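Gelesen im März: Manurung, Band 2

19. März 2022

Band 2 von »Manurung« lag seit Wochen auf dem Stapel, gestern habe ich ihn in einem Rutsch gelesen. Visora, die Kartenzeichnerin aus dem ersten Band, kommt endlich in Trerkska an und merkt, dass die Stadt auf keiner ihrer Karten stimmt. Jede Nacht wandern die Brunnen ein Stück weiter. Ein Fährmann will ihr den Grund verraten, verlangt dafür aber ihren Namen.

Die Zeichnungen von Valquíria Frota sind wieder stark, vor allem die Doppelseiten mit dem Hafen. Die Handlung braucht etwas lange — bis Kapitel 5 wird fast nur geredet. Danach zieht das Tempo an, und die Szene im Glockenturm hat mir besser gefallen als alles aus Band 1.

Der Bruder bleibt leider blass. Er taucht auf, warnt alle und verschwindet wieder.
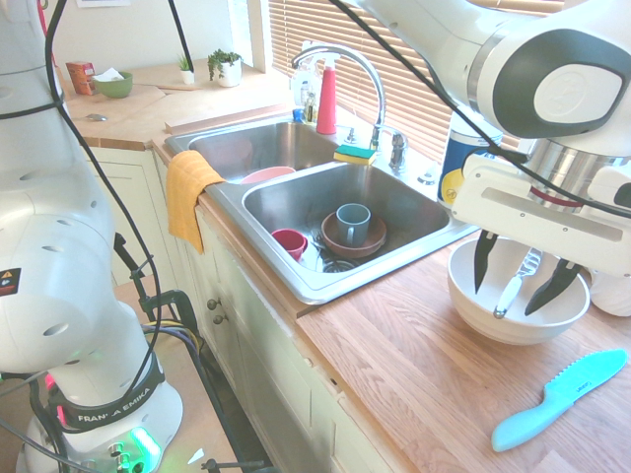

Was als Nächstes kommt

Band 3 ist vorbestellt. Bis dahin lese ich »Travell« weiter, da fehlen mir noch die letzten Kapitel.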